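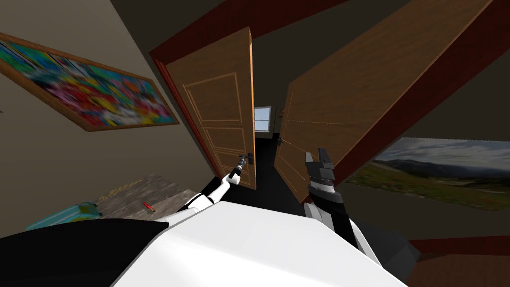
Was kostet das neue Kursabo von Anenura im Monat?
Vierzig Euro, sofern man sich für ein volles Jahr bindet. Wer monatlich kündigen will, zahlt das Doppelte, also 80 Euro.

25. März 2025 – Der Sprachkursanbieter Anenura stellt sein Angebot in Zisthorpe auf Abonnements um. Die bisherigen Zehnerkarten werden nicht mehr verkauft, bereits bezahlte Stunden verfallen nach Angaben des Unternehmens Ende März. In der Mitteilung ist von "mehr Freiheit beim Lernen" die Rede. Wie eine Verfallsfrist von wenigen Tagen dazu passen soll, steht dort nicht.

Geworben wird mit 600 Lektionen in vier Sprachen. Im Verzeichnis auf der Website finden sich allerdings nur 559, und darunter sind auch Einstufungstests und zwei Begrüßungsvideos. Auf Anfrage hieß es, die übrigen Inhalte würden "zeitnah" freigeschaltet. Einen Termin wollte die Pressestelle nicht nennen.
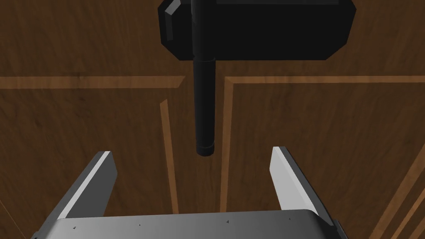

Auch beim Unterricht vor Ort bleibt manches offen. Bisher traf man sich zweimal pro Woche in festen Gruppen, künftig sollen Termine über die Plattform Cludance gebucht werden, jeweils solange Plätze frei sind. Wer abends nach der Arbeit kommen möchte, konkurriert dann vermutlich mit allen anderen, die das ebenfalls wollen. Eine Mindestzahl an Präsenzstunden garantiert der Vertrag nicht – im Kleingedruckten heißt es lediglich, das Angebot richte sich "nach Verfügbarkeit".

Der Anbieter verweist auf gute Erfahrungen aus einem Probelauf mit der Partnerschule Vishwakarma. Zahlen dazu legt er nicht vor, weder zur Teilnahme noch zu bestandenen Prüfungen. Die Schule selbst ließ eine Anfrage unbeantwortet.

Inhaber alter Zehnerkarten können ihr Restguthaben auf das Jahresabo anrechnen lassen. Eine Auszahlung ist nicht vorgesehen. Ob das rechtlich Bestand hat, dürfte davon abhängen, was beim Kauf der Karten vereinbart war. Betroffene sollten ihre Quittungen aufheben und der Umstellung schriftlich widersprechen.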